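ok so a few of you asked how I stopped drinking on weeknights without making it a whole personality, and I said I'd write it up, so here it is in bits while the dinner's in the oven

first thing, I'm not a sober person and I'm not going to pretend I am. I had a glass of something most nights for years, it was never a drama, it just crept. one while cooking, one with dinner, a top-up in front of the telly. then I'd wake at 3 with my heart going and lie there rewriting emails in my head

in July I decided on 30 days. no app, no group, no book with a sunrise on the cover. I wrote the number on the back of an envelope and stuck it on the fridge under the Stavden magnet (the bakery, they give you a magnet if you buy the big rye, I have far too many)

the first few evenings were mostly boring. I hadn't realised how much of my night was organised around pouring something. I'd walk into the kitchen, stand there, walk out again. I cleaned the rangehood filter. I've lived here for ages and I'd never once taken that thing down - it was disgusting and I recommend it to everyone

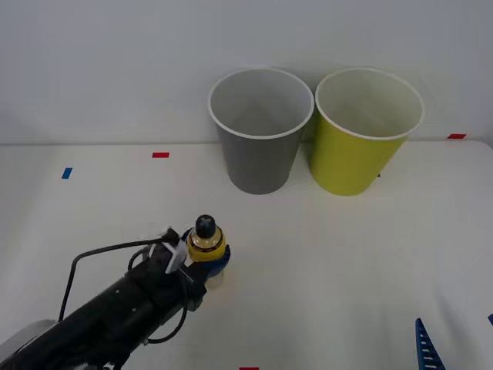 what got me through the 6pm bit was having a drink that felt like a drink. water didn't do it, water is what you have when you're being told to have water. I needed something cold with a bit of a bite, and I needed to make a small fuss of it. somebody on here told me it has to be a nice glass, and maybe for you it does, but I got on perfectly well with paper cups, a grey one and a lime one like those two, because a wine glass with no wine in it just made me sulk. ice, a squeeze of something sour, out to the back step. the fuss is the point

things I tried, in no order. kombucha: fine, but I can't have it every night, my stomach files a complaint. tonic with bitters: lovely, but then I read the label on the bitters and felt silly. alcohol-free red: no. I'm sorry. I tried 2 kinds and both tasted like the juice from a tin of beetroot. alcohol-free beer: really good now!! if you last had one years ago, go back, it's a different world

and anything lemon. lemon turned out to be my thing

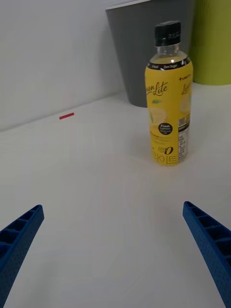

Lemon Lite, zero sugar, black cap. my kind of evening

sour seems to do the job that the first sip of wine used to do, which is to tell my brain that work is over. I don't know the science and I'm not going to make any up. a few people in the replies said the same about ginger and one person said pickle brine, which I respect from a distance

the social part was harder than the home part, by a mile. I went to trivia at Pavliuk in the second week and the whole table wanted to know if I was on antibiotics. you can say "just not tonight" and people will mostly leave it, but there's always one who takes it as a comment on their own glass. I found it helped to already be holding something when they arrived. you don't get offered a drink if there's one in your hand

also!! trivia goes on SO long when you're sober. I'd never noticed. there was an entire round on bridges

the other thing I noticed was the price of it all. I won't do the sums in public, but I started putting what I would've spent at the bottle shop into a separate account, and at the end of the month I bought a proper armchair from Jalter. second-hand, mustard colour, one wonky leg. I'm in it right now. every time I sit down I think, this is what all that okay-ish shiraz was worth, and I don't miss the shiraz

sleep. everyone bangs on about the sleep and I was ready to be annoyed about it. for the first week mine was worse! I was hot, I had mad dreams, I dreamt the ferry timetable. then somewhere in the middle of the month I slept right through and woke up before the alarm feeling like I'd been plugged in. it hasn't been like that every night since, but the 3am email-rewriting has mostly gone, and that alone would've been enough for me 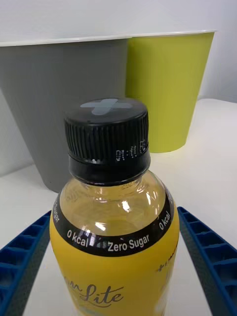 so where I've landed, now the month's well behind me, is that I don't keep any in the house. that's the whole system. if I want a glass of wine I go out and have one with another human being, and I enjoy it more because somebody else chose it and I'm not also stirring a risotto. on a school night I have my cold sour thing at 6 and a cup of tea at 9 and I'm in bed at a time that would've horrified me at twenty-five

I did slip, by the way, before anyone puts me on a pedestal. there was a farewell at work in the third week and I had 2 proseccos and a sausage roll. I didn't start the count again. I just crossed that day off in a different colour and kept going - a month with a hole in it is still most of a month

if you're thinking about it, I'd say pick your 6pm drink BEFORE you start and have it cold and ready in the fridge. don't be standing there on night one with a warm tap and a bad mood, that's how you end up at the bottle shop in your slippers

and if you're drinking more than you'd want to tell your GP, please tell your GP. stopping suddenly can be dangerous for some people and a thread from a woman in an armchair isn't the thing for that

right, oven's beeping. tell me your sour drinks in the replies, I'm keeping a list and I'll try anything once except the brine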